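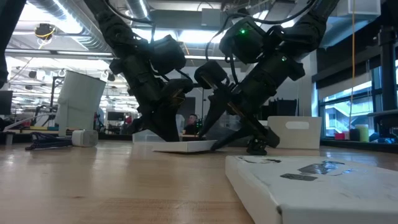
Oil over old polyurethane, rings after 14 days

grainline_ti
Pine top, factory polyurethane, age unknown. I scuffed it with 200 grit and wiped on two coats of Reten hardwax oil. Mugs still leave rings after 14 days. Is the cure slow or is the product wrong for this?

Impi Vuorinen
Wrong substrate. Hardwax oil has to soak into bare fiber. Over an intact film it stays on the surface and never hardens properly. Strip it and start again.

matarbench
Disagree in part. I have Reten over scuffed poly on a desk and it has held for 9 months. Coat thickness matters more. What did you leave on the surface?

grainline_ti
Probably too much. I buffed after some 11 minutes and it was still tacky near the knots.

Impi Vuorinen
A desk doesn't see hot mugs. Tacky at the knots could also be resin, so seal those with shellac (dewaxed) whatever you pick.

matarbench
Fair on the mugs. I would still try mineral spirits and a white pad before sanding. If the excess lifts, you are back to the poly and can put a compatible wipe-on over it.

dumo_k
Second the spirits. Test on the underside. Lay the rags flat outside to dry, oil rags can self-heat.

grainline_ti
Underside test done 15/12/2021. Most of the oil came off, poly underneath looks intact. Will scuff again and use wipe-on poly, three thin coats.

Impi Vuorinen
Then wait a full week before any mugs.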